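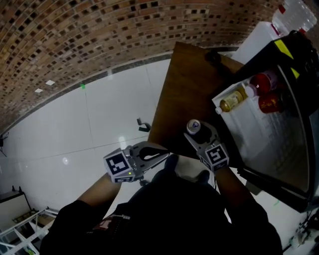 Tidow Neutral Floor Cleaner, Concentrate

For glazed and polished tile, porcelain, sealed stone and vinyl

Item 537
Sold by Vavero Floor Supply

Tidow Neutral is a low-foam concentrate for everyday mopping of hard floors. It has a pH close to that of plain water, so it won't dull a gloss glaze or eat at the grout the way vinegar and strong alkaline cleaners do over time. It dries without a film when mixed at the right strength and doesn't need a rinse.

Most of the complaints we hear about shiny tile are about streaks, footprints and a gray haze that comes back an hour after mopping. In nearly every case the cause is too much cleaner in the bucket. Soap left behind on the surface holds dirt from shoes, and on white tile it shows up fast. If your floor already has a haze, read the section on first use before you order a larger size.

Sizes

Quart bottle with measuring cap
Gallon jug
Case of four gallon jugs
Five-gallon pail with spout (ships by freight only)

One gallon of concentrate covers up to 4,000 square feet at the daily strength, damp mopped. Coverage will be lower on textured tile and on floors with wide grout lines.

Mixing

Daily mopping: one ounce to a gallon of cool water.
Weekly or heavy soil: two ounces to a gallon of warm water.
Auto scrubber: one ounce to two gallons.
Spray bottle for spots: one capful to 16 ounces of water.

Fill the bucket first, then add the cleaner. Do not mix with bleach, ammonia or any other floor product. Mixed solution keeps for a day or so, after which it should be poured out and made fresh.

First use on a hazy floor

Mop once with plain hot water and a clean microfiber pad. Change the water when it turns cloudy. Let the floor dry and look at it from a low angle toward a window. If there is still a film, mop a second time with the weekly strength, leave it wet for five minutes, and pick it up with a clean pad or a wet vacuum. Go back to the daily strength after that.

Old wax or acrylic polish will not come off with this product. Glazed tile shouldn't have either one on it, but we see it a lot in rental units and former retail spaces. Use Trirkow Stripper for that job and rinse twice.

Where to use it

Glazed ceramic and polished porcelain
Sealed marble, slate and terrazzo
Vinyl tile and sheet vinyl
Sealed concrete

Where not to use it

Unsealed stone or raw terra cotta
Waxed wood
Any floor with open or cracked grout that lets water through to the subfloor

Pads and mops

A flat microfiber mop works best on gloss tile. String mops hold too much water and leave it sitting in the joints. We pack the gallon case with one Janjua 18-inch pad, machine washable up to 200 cycles. Wash pads without fabric softener — it coats the fibers and you will be mopping the coating onto the floor.

Slip warning

Polished tile is slippery when wet, with this cleaner or with water alone. Work backward toward a door, put out a sign, and keep people off until the floor is fully dry. Drying takes ten minutes or less in a heated room with a well-wrung pad.

Questions we get

Does it disinfect?
No. It cleans soil only. If you need a disinfectant, clean with this first and then apply a registered product according to its own label.

Is there a scent?
Very light citrus, gone once the floor dries. An unscented version is available in the five-gallon pail.

Can it freeze?
It will survive one freeze if you thaw it at room temperature and shake it well. After a second freeze it tends to separate. We hold pail orders going to cold areas in February unless you tell us someone will be there to take delivery.

Will it brighten grout?
It will keep clean grout clean. Grout that has already gone dark needs a brush and a grout cleaner, and sometimes a color sealer.

Label change

Jugs packed since November 2022 carry a new label with the mixing chart on the back. The formula is the same. If you have older stock with the chart under the cap, the numbers on it are still correct.

Ordering

Quarts and gallons ship in two business days. Cases can be mixed with other Tidow products for the same price break. Returns are accepted on unopened containers, and the buyer pays return freight on pails.

For bulk pricing or a safety data sheet, write to Irfan Satti at the Vavero order desk and include the item number and your delivery ZIP code.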